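Moving the newsletter, finally

Ok so quick one, it's late and I'm only half done. Killeck is shutting the free plan in April and I have 1587 old emails sitting in there. Exported all of them tonight. Took two tries, first zip was corrupt.

Tried Pekden first. Nice editor, terrible import. Dropped every accent, so poor Rosângela Camargo came out as Ros?ngela. Sorry Rosângela!! Jinis kept the names fine but wanted 300 a year. No thanks.
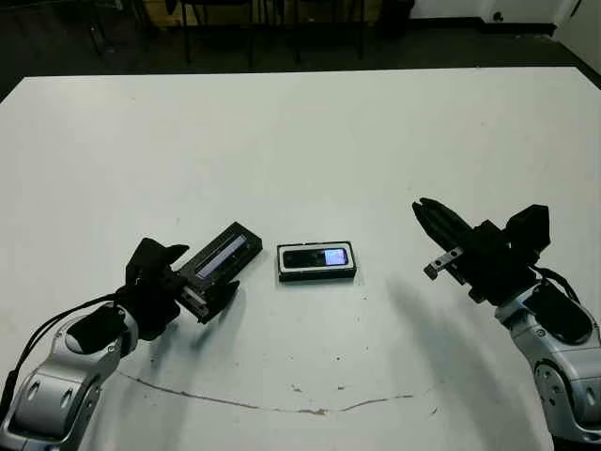 Where I ended up

Kpodo. Ugly but cheap, and teh import just worked. 618 subscribers moved over. Emerson Godoy got a test email twice, he let me know. Footer still broken. Archive links tommorow, maybe.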